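Noemi Dal Bello
Mar 18, 2026

1/
Right, I've been threatening to do a thread on cardboard for ages and tonight's the night. I love the stuff. I have a shed full of it. Settle in.

2/
Start with the wavy bit in the middle, because that's where all the fun is. It's called the fluting, and the flat sheets glued either side are the liners. One layer of fluting between two liners is single wall, two layers is double wall. Most of what lands on your doorstep is single wall.

3/
The flutes come in letter sizes, and the letters are in no sensible order at all. A is the tallest, then C, then B, then E. They were named in the order somebody started making them, more or less. I had to write it on my hand for my first month in the trade.

4/
If you want to know which way the flutes run, bend a scrap gently. It'll fold cleanly one way and fight you the other. For a box that has to be stacked you want the flutes standing up, like a whole lot of little columns.

5/
Which brings me to stacking! Most of a box's strength is in its four corners. Line the corners up and you can go surprisingly high. Put the top box on crooked, even by a couple of centimetres, and you've thrown away a big chunk of that strength for free.

6/
My old boss Dirk Postma used to walk the pallets at Stiltau every morning nudging boxes square with his knee. Grey dustcoat, cup of tea, nudge, nudge. I thought he was fussy. Then I saw what a week of humid weather did to the one pallet he'd missed.

7/
Humidity is the real enemy, by the way. Paper drinks water out of the air. A carton that's rock solid in a dry warehouse can go soft as bread in a damp garage, and it doesn't need to get rained on. Keep your moving boxes off the concrete, everyone. A few bits of timber underneath will do.

8/
The plain box with four flaps top and bottom is called a regular slotted container. All the flaps are the same length and the outer two meet in the middle. It's a gorgeous bit of design - one flat sheet, one glued seam, hardly any waste.

9/
Next time you're bored, turn a box over and look for a printed stamp on the bottom flap. Not every maker uses one, but when they do you can get the board grade, a strength rating and sometimes the factory. I've got 546 of them cut out and filed. My favourite is a Yazdani one with the ink colour slightly off, so the lettering has a little halo.

10/
Yes, filed. In 11 ring binders. My sister has opinions about this.

11/
A few people asked about tape after my last thread. Paper tape that you wet (gummed tape) bonds right into the liner, so you can't peel it off without tearing the board. Plastic tape sits on the surface. For anything heavy I'll go gummed every time, and it can go in the recycling with the box.

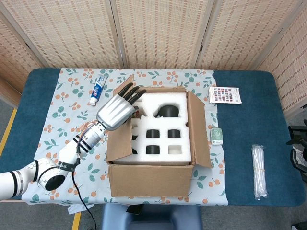

12/
Opening them! Please stop plunging the knife in. Set the blade shallow, run it along the centre seam, then do the two ends. You only need to get through the tape. I have seen a brand new wool jumper with a slit right across the chest and I still think about it.

13/
And if you're keeping the box, flatten it along the creases it came with. A fresh fold anywhere else crushes the flutes and that line will be weak forever. Store them flat or upright, whichever you like, but don't lean them in a curve against the wall.

14/
Reusing: I get three trips out of a good single wall carton before I retire it to the garden. It goes down under mulch (tape and labels off first) and the worms go absolutely mad for it.

15/
Someone's going to ask, so: pizza boxes. Check with your council, the rules are different all over the place. I tear mine in half, clean lid in the recycling, greasy base in the compost.

16/
I'm hoping to get round the Prorngate mill in July and see the corrugator running. Huge heated rollers, steam everywhere, paper coming in flat at one end and going out as board at the other. I'll post so many photos.

17/
If you've got an odd box stamp at home, send me a picture. Bonus points for anything older than me, and double if it's from a fruit carton - the old fruit ones are beautiful.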